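Entretien des pinces portatives : jeu, repères et câbles

07/07/2020

Je reprends mes notes sur les pinces à main, parce que la dernière série d'enregistrements chez Cosorer nous a coûté une demi-journée de tri. Les trajectoires sautaient au moment de la fermeture des doigts. J'ai d'abord soupçonné l'étalonnage de la caméra, à tort. La cause était mécanique : une vis de bride desserrée sous le cube de repérage, et un cube qui pivotait d'une fraction de degré à chaque effort.

Le principe du poste est simple. L'opérateur tient une pince dans chaque main et exécute une tâche de bureau ordinaire. Le cube porte des motifs noirs carrés sur ses faces, le logiciel en déduit la position de la pince, et ces positions servent ensuite à programmer le bras. Tout ce qui bouge entre le cube et les doigts devient une erreur dans les données, et cette erreur ne se corrige pas après coup.

Procédure de contrôle avant séance, dans l'ordre où je la fais maintenant :

Bride du cube. Serrage à la clé dynamométrique, frein-filet faible, trait de peinture à cheval sur la vis et le corps. Si le trait est rompu, on réétalonne.

Doigts. Fermeture complète à vide, puis sur une cale de 20 mm. Je relève l'ouverture indiquée par le logiciel et je la compare à celle du pied à coulisse. Au-delà de 2 mm d'écart, je démonte.

Faces du cube. Chiffon microfibre sec, pas d'alcool. L'alcool attaque l'encre des motifs et le contraste baisse sans que cela se remarque à l'œil.

Câbles. Une boucle de mou au niveau du corps, attachée à la sangle, jamais au poignet. Un câble tendu tire sur la main et l'opérateur compense sans s'en rendre compte.

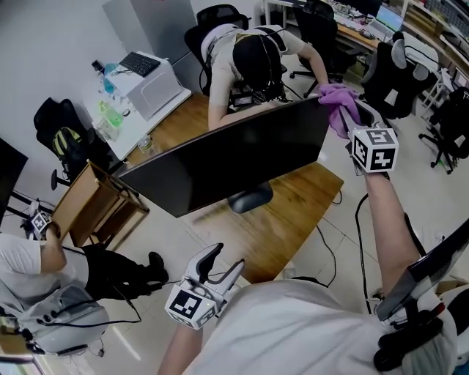 L'essuyage d'écran reste la tâche que je préfère pour valider un réglage. Un chiffon pincé entre les doigts, un appui latéral sur une surface plane : l'effort est transversal et il révèle le jeu que la cale ne montre pas. Une pince qui passe la cale et échoue à l'essuyage a presque toujours un axe de doigt usé. Il faut aussi penser à l'écran lui-même, qui peut tourner sur son pied sous la poussée. Quand c'est le cas, quelqu'un se place de l'autre côté du bureau.

Sur l'usure, j'ai les chiffres d'une seule pince, la plus ancienne. L'axe a été remplacé à 3 000 cycles, compteur du logiciel. Les bagues d'origine sont en plastique imprimé ; j'ai monté des bagues bronze tournées par l'atelier Rondard, avec un ajustement plus serré. La fermeture est un peu plus dure -- deux opérateurs s'en sont plaints -- mais l'écart d'ouverture n'a plus bougé depuis.

Murdo Mackay, qui suit le même matériel à Ikville, colle ses cubes à l'époxy au lieu de les visser. Le résultat est rigide, je ne le conteste pas. En revanche, un cube rayé oblige à changer tout le corps, et je préfère garder la bride.

Reste le fichier 242, où le repère gauche disparaît pendant plusieurs secondes alors que la bride est bonne et les faces propres. Je penche pour un reflet d'éclairage. Je referai l'essai stores fermés.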